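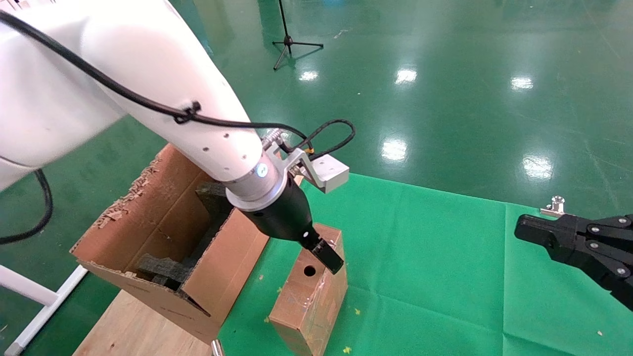 Teaching two arms to put a small box into a bigger one: hand-guide or remote?
Posted by mossyledge, July 15, 2026

Hi all! I'm new to this and completely hooked. I've got two arms with grippers and I want to show them how to pick up a small box and set it down inside a larger open carton. So far I've recorded 15 runs by grabbing the arms and moving them myself, and the playback is jerky. My own hands also keep ending up in the camera view. Should I switch to remote control? And do I have to redo everything?

Sabina Roy
Switch! I taught a very similar job at Dremdale last April and remote control made a huge difference. The wrist cameras see only what the robot will see later, and you learn to work from those views too (it feels clumsy for a day, then it clicks — so satisfying). Start each run with both grippers wide open, and pause for a beat before you close on the box.

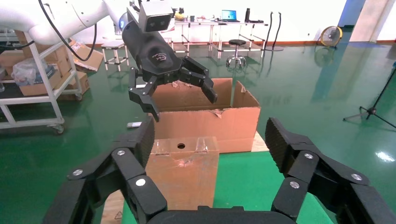
Move the small box a little between runs, and turn it now and then. My first 172 runs all had it in the same spot, and the arm was hopeless as soon as I nudged it. I ended up with 382 and the later ones did most of the good. Keep a few where you miss the grab and recover, they're gold. I'd drop your 15 and start fresh.

tobin_k
hand guiding is fine for one arm. with 2 you run out of hands

larkfoot
Agree with Sabina, but check your cables first. Mine snagged on a carton flap when I rotated the wrist too far, so now I do one slow pass — no recording — before every session. Have fun, this stuff is a blast!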